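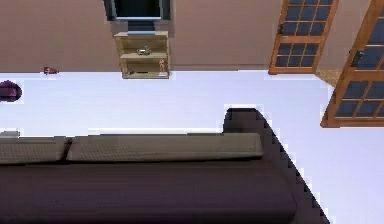

A living room in the Mestar simulator, with the sofa and glass doors that teams will come to know well.

Skestberg Student Robotics Club, Press Office
Posted in December

STUDENT CLUB OPENS HOUSEKEEPING CONTEST FOR ROBOTS WITH NO HOUSE TO KEEP

SKESTBERG – The Skestberg Student Robotics Club today opened entries for the Gashi Round, a competition in which student-written software tidies up a simulated home. First prize is a trophy and 300 hours of computing time. The trophy is the smaller of the two and has already been dropped.

Teams get a virtual robot called Arna, a set of furnished rooms and a list of chores. Arna has to find things, pick them up and put them somewhere a reasonable person would look for them. The club spent most of the fall arguing over the words "reasonable person" and has attached the minutes to the rulebook.

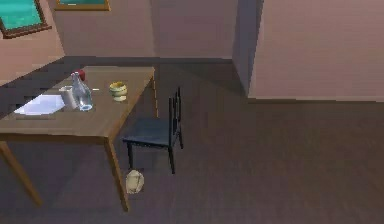

Do teams need a real robot to enter?
Everything runs in Mestar, the club's own simulator, so a school laptop and a working login are enough.

Last year's practice round drew 16 teams and produced 215 logged collisions, most of them with furniture. One entry spent its full time limit politely backing away from a wall. It placed fourth. 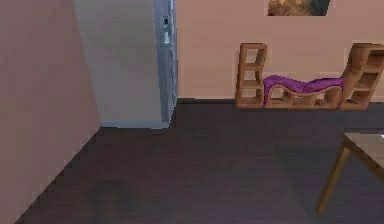 Scoring has been changed as a result. Standing still no longer earns safety points, and a team whose robot drives into the same object twice will lose more the second time. Beginners may use the club's starter code, which can cross a room and has few other ambitions.

Teams of two to five students can enter, from any school in the area. The club runs a weekly help session at 4 p.m. in the computer lab, where members will explain path planning to anyone who brings their own chair.

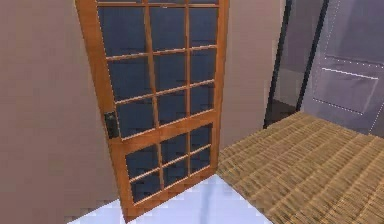

The final will be run live on the lab projector, with rooms the teams have not been given in advance. Run logs will be posted afterward, including the embarrassing ones. Entry forms are at the lab desk.

Related items
Practice round results, corrected
Mestar update: cups no longer fall through tables
Starter code for new members

Contact: Press Office, Skestberg Student Robotics Club | © Skestberg Student Robotics Club | Back to top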